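How to print your own proxy cards and sleeve them so they shuffle properly

If you play card games at a kitchen table, sooner or later you'll want to try a deck before you spend real money on it, and proxies are the kindest way of doing that. I've been making them for years, mostly for Jeltow, which our little group plays far too much of, and I've ruined enough paper and ink along the way to have a few opinions. None of this is difficult. It just rewards a quiet hour and a decent pair of scissors.

Before you start, do check what your group is happy with. Ours allows proxies in any friendly game so long as everyone knows beforehand, but you can't bring them to an organised event, and please don't ever sell or swap them as the real thing.

What you'll need

A printer (any old inkjet will do), plain paper, scissors or a small paper trimmer, a stack of common cards you don't mind hiding away for ever, and opaque sleeves. Clear sleeves are lovely for showing off but hopeless here, as you'll see straight through to the back and know what's coming.

Getting the list ready

Write out your deck first, and I mean all of it, before you open anything on the computer. I used to add cards as I went and would always end up with a Flerker too many and no energy to pay for it. My present Jeltow list is 48 cards, 15 of which are proxies, and that feels like a nice balance — enough to try out the new ideas without printing the whole box.

Put the card images into a blank document, nine to a page, three across and three down. Leave a sliver of white between them. It's tempting to butt them up together so you only have to cut once, but if your scissors wander even slightly you'll spoil two cards in one go.

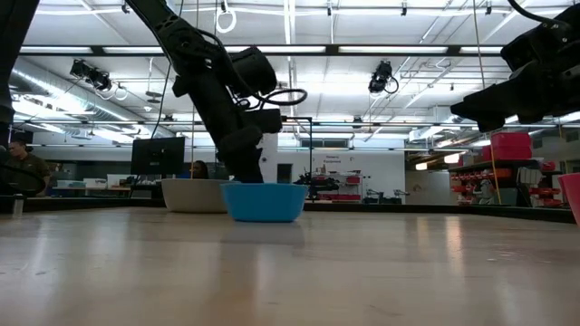

Kaiwen Yan wrote to me after an earlier version of this page to say that the sliver of white isn't enough if you're cutting by hand, and that a thin grey line around every card makes life much easier. I've tried it since and I have to agree. Keep the line pale, though, or you'll see a dark edge peeping out inside the sleeve.

Printing

Now for the step that catches everybody, me included. When the print window comes up, look for the scaling setting and make sure it says 100 per cent. Most printers would dearly love to "fit to page", and you'll get a whole sheet of cards that are a whisker too small and slide about in their sleeves. Print one page in draft first, cut out a single card and hold it against a real one. If it matches, carry on with the rest in normal quality. Let the sheets lie flat for a bit before you touch them, especially if your art is as dark as the Beklow cards, which drink ink and smudge if you so much as breathe on them.

Cutting and sleeving

Cut the long strips first and then the single cards. Trim just inside the line so the paper is a hair smaller than the card it will sit on.

Slip a common card into the sleeve first, then slide the paper in front of it. If it catches at the corners, snip the tiniest bit off each one. I wouldn't glue anything. Glue warps the card, and you'll want to take the paper out again when you change your mind about that third Ren (you will, everyone does).

Sleeve the whole deck the same way, real cards and proxies alike, and use sleeves from one packet. New ones are slippery next to old ones and you can feel it when you draw. I buy a pack of 100 at a time, which does two decks with a few over for splits.

Shuffle it a good few times and deal yourself some opening hands. If any card seems to turn up at the cut more than it should, take it out and see whether the paper has folded over at the bottom of the sleeve.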